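**Budgeting for gripper fingers on a two-arm bench: printed or machined?**

Our department is preparing its equipment request for the coming year, to be submitted in May. The bench has two arms and is used for small handling tasks such as padlocks, keys and split rings. The present fingers are printed. The supplier, Clakberg, has quoted 378 per pair for machined replacements, and a full refit with spare mounts comes to 2,127. I should be grateful for advice on whether the refit can be justified, and on what else ought to be included in the request.

The photograph shows the type of work concerned. The padlock hangs by its shackle from the tip of one finger, with a key in the lock and a second key below it on the ring.
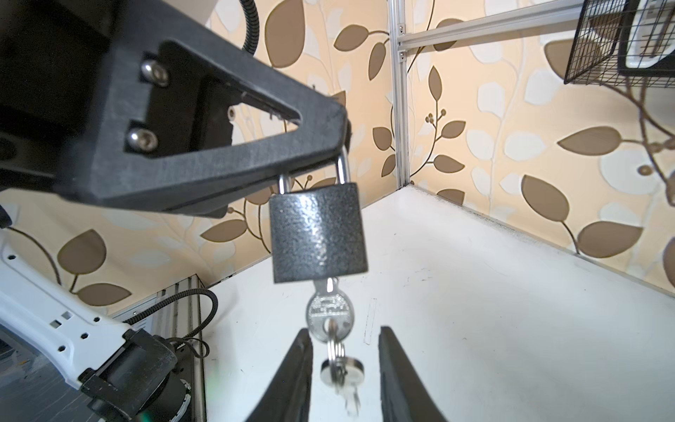 *Photo: Bernice Ansah, Fekarby workshop*

The upper finger has an open triangular tip and is held by socket screws. Any replacement would need to keep that opening, as several of our tasks depend on hooking an item over it.

**Reply 1 (accepted)**

I would not recommend the full refit at this stage. Printed fingers should be entered as a consumable, with their own line in the running budget, and the machined pair requested separately as a trial. We followed this course at Mansour and set aside material for 20 printed fingers a year.

The following should also be confirmed in writing before an order is placed:

- whether the quotation includes screws and mounting plates
- the weight of the machined finger, as a heavier one reduces the load left for the arm
- delivery charges and the period for returns
- whether the drawing may be altered without a new set-up fee

Please also allow for replacement cables. They were left out of our first request and we had to submit a second.

**Reply 2**

Brolinell may be worth asking for a comparison quotation. I have no experience of their fingers, only of their mounts, which were satisfactory.

**Reply 3**

Agree with the first reply. Does the 378 include tax? Ours did not.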